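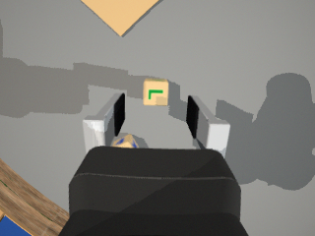 Charging Yard and Electric Bus Inspection — Curcombe Depot
Form used for the morning walk, with comments from the inspector
Date of inspection: 3/6/23
Inspector: Timo Kettler
Second signature: Lavanya Pillai
Weather: light rain until the first departures, then dry

How to fill in this form
Mark each line OK, NOT OK or NOT CHECKED. Please do not leave a line empty. An empty line was read as OK in January and the item was not looked at for the rest of the week. If you write NOT OK, write also what you did before you walked away from it. The comment can be short, but another person must be able to find the place with it.

Section 1. Yard and walking ways

1.1 Yellow walking lines visible from the gate to the last charger
OK. The paint is thin near the wash hall but can still be read with a flashlight.

1.2 No cables across the walking way
NOT OK. At bay 11 the charging cable was lying on the ground over the yellow line. The bus was parked too far forward, so the cable had to come around the mirror side. I asked the driver to move the bus back and the cable was hung up again. Drivers who come from the diesel yard stop by habit with the front wheels at the line. In this yard the mark on the wall is the one to use.

1.3 Lighting over all bays
OK, with one remark. The lamp above bay 2 needs a long time to come to full light. I will look again when the mornings are lighter, but I do not want to remove the remark before that.

1.4 Drains open and free of leaves
OK.

1.5 Fire lane free
OK at the time of the walk. A delivery van from Zostberg was standing in the lane when I opened the gate and left before I reached it. I wrote down the time in the gate book. The delivery people have the plan of the yard, and I have sent it again.

Section 2. Chargers

2.1 Housing closed and locked
OK for all except bay 13. There the door was closed but the lock was not turned. Nothing inside was touched as far as I can judge. I turned the lock, and the key is back on the hook in the office.

2.2 Emergency stop button present, not damaged, easy to reach
OK. Please remember that "easy to reach" means with one hand and without moving anything first. A cleaning trolley in front of the button is NOT OK, also when the trolley has wheels.

2.3 Emergency stop tested
NOT CHECKED. The test is done once a month with the electrician present and is written on the other form.

2.4 Display readable, no fault message
OK, except bay 11, see below under 2.6.

2.5 Cable jacket without cuts, flat places or soft places
OK. I pulled every cable through my glove over the full length. At bay 13 there is a rubbed place one hand from the plug. The outer layer is dull but not open. I have put a ring of white tape beside it (beside it, not over it) so that the next person can compare.

2.6 Plug and contacts clean, locking pin moves freely
NOT OK at bay 11. The pin goes in but comes back slowly, and the display shows a lock fault when the plug is taken out. The bay is closed with a chain and a sign. The bus which should charge there tonight, number 114, gets the spare bay beside the workshop. Do not put oil or spray on the pin. Somebody did this last winter with good intention and the dust stayed in it like in honey.

2.7 Cable hanger holds the cable above the ground
OK after correction at bay 11.

2.8 Bollards firm, no new damage
OK. The old dent at bay 2 is known.

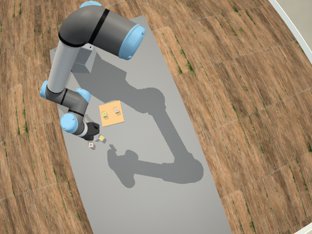

Myfanwy Parri: Please can we split 2.5 into two lines? When I do this walk I check the cable with my eyes first and with the glove after, and on some mornings there is only time for the first one because the early buses are already unplugging. With one line I have to write OK for a check I did only half. I would prefer to write NOT CHECKED for the glove part and be correct about it. Also the white tape at bay 13 was gone on my last shift, so maybe a paint marker is better.

Comment from the inspector: I agree with both points. From the next print of the form, 2.5 becomes 2.5a (seen) and 2.5b (felt by hand). Until then please write the two words in the comment. The tape which I found missing also this morning is replaced, and I will ask for a paint marker which does not attack the rubber. The supplier must confirm this in writing before we use one.

Section 3. Buses standing in the yard

This part is done on the buses which are parked at the time of the walk. It does not replace the driver's own check before departure.

3.1 Charging flap closes and stays closed
OK, except number 114. The flap closes but opens again when you knock on the panel beside it. On the road the wind will find this. Reported to the workshop, and the driver was told by me in person.

3.2 No smell, no warm place on the outside of the battery cover
OK. Use the back of the hand and do not hurry. If you are in doubt, call the workshop and stay with the bus until someone comes. Do not open any cover with an orange mark.

3.3 Orange cables under the floor not hanging, clips present
OK on all buses I could look under. One bus stood too close to the wall, and for this one the line is NOT CHECKED.

3.4 Wheel chocks set where the ground slopes
NOT OK. One pair was missing in the lower row. The chocks were found on the back seat of the bus. They are set now. Elfriede Reuter has suggested hooks on the wall at each sloping bay, and I support it.

3.5 Outside warning sound works at walking speed
OK. It was tried with two buses only, as the others were charging. For those who are new here: an electric bus makes very little noise when it rolls out of the bay, and people in the yard listen more than they look. If the sound does not work, the bus does not leave, also not "only for one round."

3.6 Doors, ramp and stop button for the ramp
OK. The ramp on one bus moves with a scratching sound, probably small stones from the winter. It was swept and afterward it was better but not silent. I leave the remark open.
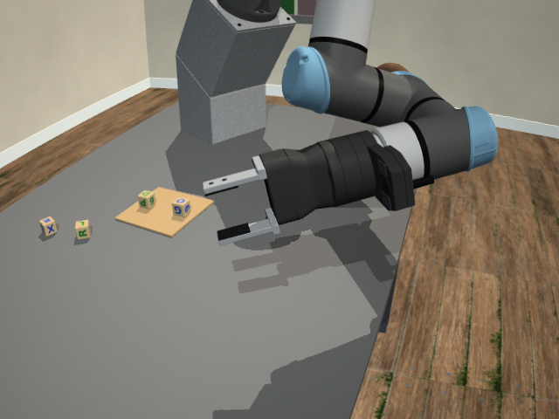
3.7 Fire extinguisher in place, seal not broken, date valid
OK. Two extinguishers become due soon, and I have put a note in the planner. Please look at the label and not only at the needle. A needle in the green field says nothing about the date.

3.8 Safety triangle, vests and gloves in the driver's box
OK after refill. The gloves disappear more quickly than they are used up. If you take a pair for the cable, take it from the office box.

Section 4. Software and records

4.1 Charging plan in Steno agrees with the buses in the yard
NOT OK. In Steno, number 114 was still planned for the closed bay. I changed it by hand. The change does not go automatically to the printed list at the gate, so I changed the paper also and signed it. Whoever makes the evening plan, please check both.

4.2 Faults from last inspection closed or carried over
OK. Two are carried over, the lamp in 1.3 and the dent in 2.8. The dent can come off the list, in my opinion, if Anneliese Diekmann agrees.

4.3 Emergency phone list current
OK. The number for the workshop night desk was changed in January, and the old number was still on the inside of the gate house door. I took the old sheet down.

4.4 Copy of this form in the folder and in Alva
OK for the folder. The upload to Alva will be done after the second signature.

Open points to the workshop
Bay 11, locking pin, bay closed. High priority, because we have no other spare bay than the one now in use.
Bus 114, charging flap. Before next departure.
Bay 13, rubbed place on the cable. To be looked at by the electrician at the monthly test, or earlier if it changes.
Lower row, hooks for chocks. Price to be asked.

Note from Lavanya Pillai with the second signature: I walked bays 2, 11 and 13 again after the morning departures and agree with the entries. At bay 11 the sign was turned toward the wall by the wind, so from the driver's seat it could not be read. I fixed it with two cable ties. The flap on 114 has a new spring now and I tried it several times by knocking, as Timo describes, and it stays closed. Item 3.1 can be closed. The pin stays open until the part comes.

Next walk: same route, starting from the lower row, so that the chocks are checked before the first buses move.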